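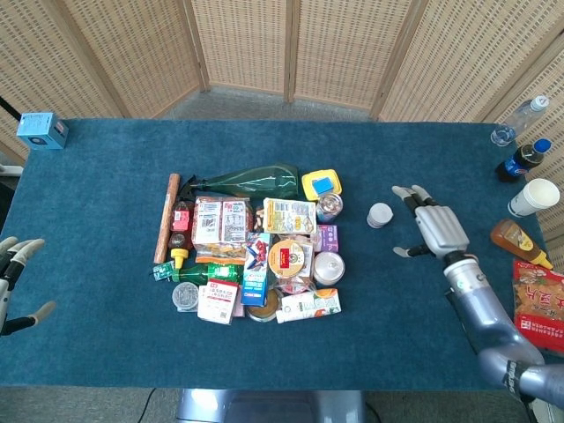
O fundador da Sturkwood recebe-me com meia hora de atraso e um pedido de desculpas que já deve ter servido a outros. Em dezembro a empresa ganhou um prémio nacional de mérito empresarial, e desde então não lhe faltam convites para contar como começou. Pediu para não ser identificado pelo nome neste texto, coisa curiosa em quem aceitou subir a um palco para ser aplaudido.

A história oficial já circula: um armazém emprestado, uma carrinha em segunda mão, sete clientes. "Eu dormia no armazém", diz ele. Quantas noites? "Muitas." Insisto. "Umas semanas, no inverno." Na brochura distribuída na cerimónia eram dois anos. Mostro-lhe a página e ele lê-a devagar, como se fosse a primeira vez. "Isso foi a agência que escreveu. Mas o espírito é esse."

A Sturkwood distribui ferragens e acessórios para carpintaria. É um negócio sólido, pouco vistoso, e o que mais me interessava era o momento em que deixou de ser pequeno. Aconteceu com a compra da Farkell, uma concorrente com o dobro do tamanho e metade da pressa. Na versão do palco, a compra foi um ato de coragem. Nas contas depositadas, foi sobretudo um empréstimo, garantido por terrenos da família.

"Toda a gente tem uma família", responde, quando lhe pergunto pelos terrenos. Digo-lhe que nem toda a gente tem terrenos. Ri-se e pede mais café. "Está bem. Ajudou. Mas conheço quem tenha herdado mais e perdido tudo em quatro anos."

É um argumento justo, até certo ponto. Falei antes com um antigo responsável de compras da Farkell, que saiu pouco depois da fusão e que também prefere não aparecer. Lembra-se de uma integração menos heroica. "Despediram 35 pessoas e chamaram a isso sinergia. A margem subiu, claro que subiu. Também eu emagreço se cortar uma perna."

Leio a frase ao empresário - sem dizer de quem vem - e ele fica calado algum tempo. "Foi a pior semana da minha vida", diz por fim. Depois acrescenta que pagou indemnizações acima do que a lei exigia. Pedi os valores à empresa. Responderam-me que são confidenciais.

O prémio, esse, tem um regulamento público. As candidaturas são apresentadas pelas próprias empresas e pagam inscrição. O patrocinador principal é a consultora Siddiqui, que presta serviços à Sturkwood desde a fusão. Pergunto se vê aí algum problema. "O júri é independente." E quem escolhe o júri? "Isso tem de perguntar à organização." Perguntei, e ainda espero resposta.

Fala com mais gosto do futuro. A Puvix, a plataforma de encomendas que a empresa lançou, vai "mudar o setor", expressão que usou duas vezes e que eu lhe pedi que trocasse por outra. Tentou: "Vai facilitar a vida ao carpinteiro." E dá lucro? "Dará." Quando? "Quando estiver madura."

À saída acompanha-me ao elevador e quer saber quando é publicada a entrevista. Digo-lhe que a 12 de março. Pede para ver o texto antes. Digo-lhe que não, e ele encolhe os ombros. "A agência costuma tratar disso."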